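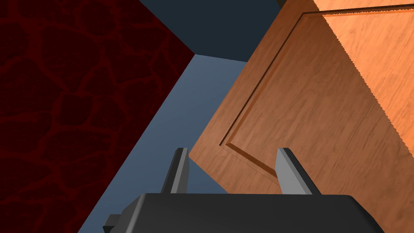 Slide 1. Simulated view from the wrist: open gripper in front of a wood-grain door panel.

Notes for the speaker

Good afternoon, and thank you for staying for the talk after coffee. I have 20 minutes. Please keep your questions for the end, but if I speak too fast, raise your hand.

My subject is the rules we follow at Urometti when we test door tasks in simulation, before the arm is allowed near a door in the workshop. We wrote the first version in November. It had two pages. Now it has nine, and I will try to show you only the parts that were useful.

(Stay on slide 1.)

Look at the fingers. They are open and wide apart, and the right one is in front of the panel, near the lower corner of the moulding. Our first rule is about this kind of view. Before any run is counted, a person must look at the wrist view and write down what the gripper is near. Yes, the software knows the distance. We still ask for the written line. When the two do not agree, we stop and find out why.

Look also at the light part of the door, top right. The border of it goes in steps, like the teeth of a saw. A real shadow would not have this shape. Rule two says that every rendering fault of this type must be named in the test report, even if the task succeeds. A vision model can learn from such an edge, and then in the workshop the edge is missing.

(Next slide: the table of runs.)

Rule three is the number of runs. For each door type we ask for 100 runs with the same settings, and after that 600 with changed light, colours and wall textures. The red surface on slide 1 looks strange to a human eye. This is permitted. What is not permitted is to choose the textures by hand after seeing the results.

In the Darix trial we had 103 runs in the first group. Somebody had restarted the job and three runs were added. Please do not delete the extra ones. Report all of them and write a note.

(Pause here. Drink water.)

Rule four, contact force. The limit in simulation must be the same as the limit in the cell, or lower. At Melleva they had a higher limit in simulation to save time, and they told us they had to repeat the whole series.

Rule five, sign-off. The person who tuned the controller cannot sign the report. In a small team this is difficult. We exchange reports with the Wattanapong site, and they answer usually by the next morning.

(Last slide: the checklist. Leave it on the screen during questions.)

The printed checklist is on the table beside the door. Please take one, and write to us if a rule is not clear in your language.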